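Where our bread goes: what I found out in Nurnmont

I picked food waste for my summer project because my gran, Phyllis Hollis, can't bear throwing crusts away and I wanted to know if other people were as bad as me! I gave out 28 diaries in August and got most of them back — a few had jam on them. The worst week was the hot one, when loaves went mouldy in four days flat. Nearly everyone blamed the big family loaf (me too, I never get to the end of one). Freezing half of it on the day you buy it made the biggest difference in our house. Next time I'd ask people to weigh things, as "a bit of a baguette" is very hard to add up.

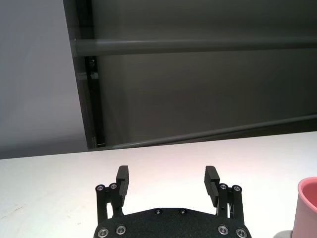 Fig. 1. White tabletop, 08/09/2018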